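4. Installing and Setting Up the Lerkorel Under-Cabinet Light Bar

This section covers mounting the light bar under a wall cabinet or shelf, connecting the power supply, and pairing the wall dimmer. Read the whole section once before you start. If your kit came with the Guditier hardwired driver instead of the plug-in power supply, do steps 4.1 to 4.3 only, then turn to Section 6. Hardwired drivers must be connected by a licensed electrician.

4.1 Before you begin

Check the contents of the box against the packing slip. A standard kit contains the light bar, 2 end brackets, one center clip, the plug-in power supply, the low-voltage lead, the wall dimmer with its battery, adhesive cable clips, and a bag of screws. The screws are short on purpose. Do not swap them for longer ones unless you have measured the cabinet floor and are sure they will not come through into the cabinet.

You will need:

Tape measure
Pencil
Small Phillips screwdriver
Drill with a 5/64 inch bit
Rubbing alcohol and a clean cloth
Masking tape

CAUTION: Keep the light bar at least 11 inches away from the edge of a cooktop, measured sideways. Do not mount it directly above a cooktop, toaster oven, or kettle. Steam will get into the end caps and the warranty does not cover it.

CAUTION: The power supply is for indoor use only. Do not plug it into an outlet controlled by an existing dimmer switch. It will buzz, and the light bar may flicker or fail early.

4.2 Choosing the position

The light bar can go at the front, middle, or back of the cabinet floor. The front is usually best over a work counter. It puts the light on the counter in front of you and keeps your own shadow out of the way. The back position lights the wall more than the counter and suits a display shelf.

1. Empty the cabinet and clear the counter underneath.

2. Hold the light bar in place with the lens facing down. The power socket is on the left end when the lettering on the housing reads the right way up. If your outlet is on the right, turn the bar around.

3. Tape the bar up with masking tape at both ends.

4. Connect the power supply and turn the light on. Look at the counter from where you normally stand, then sit down at the table if there is one in the room. If you can see the bare lens from a chair, move the bar back behind the cabinet lip.

5. When you are happy with the position, unplug the power supply and mark both ends of the bar in pencil.

Note: On polished stone or glossy laminate, the light will show as a row of dots in the counter. Moving the bar forward an inch or so changes the angle and often hides them. If it does not, the frosted lens cover (sold separately) will.

4.3 Mounting the bar

1. Take down the bar and remove the tape.

2. Hold each end bracket just inside your pencil mark, with the open side facing the center of the bar. Mark the screw holes.

3. Drill pilot holes no deeper than 3/8 inch. Wrap a flag of tape around the drill bit to show the depth.

4. Screw both brackets down firmly, but stop as soon as they are flat. Overtightening will bow the bracket and the bar will not seat.

5. Fit the center clip halfway between the brackets. The clip is required on any bar longer than 24 inches.

6. Slide the socket end of the bar into its bracket first. Push the other end up until it clicks, then press the middle of the bar into the clip.

To remove the bar later, squeeze the two tabs on the plain end and let it drop slowly. Keep a hand under it — the clip lets go all at once.

If you cannot drill into the cabinet, use the Flimo adhesive pads in place of the screws. Clean the surface with rubbing alcohol and let it dry fully. Press each pad for 30 seconds, then leave it overnight before hanging the bar. The pads do not hold on unfinished particleboard or on textured paint.

4.4 Connecting the power

1. Plug the low-voltage lead into the bar. It fits one way only. Do not force it.

2. Run the lead along the back corner of the cabinet floor and fix it with the adhesive clips, one every 8 inches or so. Leave a small loop near the bar so that you can take the bar down without pulling the clips off.

3. Plug the lead into the power supply, and the power supply into the wall outlet.

4. Press the button on the end cap. The bar should come on at full brightness.

If you are linking a second bar, use the jumper lead supplied with that bar. One power supply can run 2 bars. Do not add a third, even a short one.

4.5 Setting brightness and color

The bar leaves the factory set to full brightness and neutral white. Both can be changed from the button on the end cap or from the dimmer.

Press once: on or off.

Press twice quickly: step to the next white setting (warm, neutral, cool).

Press and hold: brighten or dim. Let go at the level you want.

The bar remembers its last setting, including after a power cut. At the lowest level it may take a moment to light up when first switched on. This is normal.

Set the brightness in the evening with the room lights as you usually have them. A level chosen in daylight nearly always turns out too bright after dark. On a white or very pale counter, start at about 29 percent and work up. Pale surfaces send a lot of the light straight back at you, and dark ones need more than you would expect.
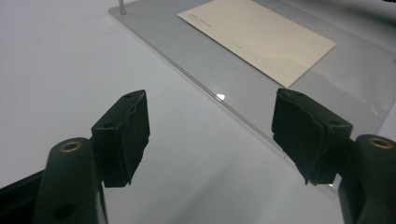
Warm white is the better choice for a kitchen that is open to a living area. Cool white shows fine detail more clearly and is useful for sewing, model building, and small repairs, but it can look harsh next to ordinary household bulbs. If you have linked two bars, both will follow the setting of the first.

4.6 Pairing the wall dimmer

1. Pull the plastic strip out of the back of the dimmer.

2. Turn the bar off at the end cap, then back on.

3. Within 10 seconds, hold the center of the dimmer until the bar blinks twice.

4. Turn the dial to check that the brightness follows it.

5. Stick or screw the dimmer base to the wall and snap the dimmer onto it. The dimmer is held by a magnet and can be lifted off and carried around the room.

Note: Dimmers from the older Santoro kit will pair with this bar but will not change the color. Pressing the dial on a Santoro dimmer only turns the bar on and off.

4.7 If something is not right

The bar does not come on. Check the outlet with a lamp. Push the lead fully home at both ends — the last part of the travel is stiff.

The bar comes on and goes off again after a few minutes. It is getting too warm. Check that it is not touching insulation or boxed in by trim, and that it is not above a heat source.

One end is dimmer than the other. Remove the bar, wipe the lens with a dry cloth, and refit it. If it is no better, contact the store where you bought the kit.

The dimmer works only from close up. Replace the battery. Metal backsplashes also shorten the range, so try the dimmer on a side wall.

4.8 Cleaning

Turn the bar off and let it cool. Wipe the lens with a soft cloth, slightly damp if needed. For kitchen grease, add one drop of dish soap to the cloth and wipe again with clean water. Do not use glass cleaner, scouring pads, or anything with bleach in it. Do not spray any liquid toward the end caps.

Go on to Section 5 if you want to add the motion sensor.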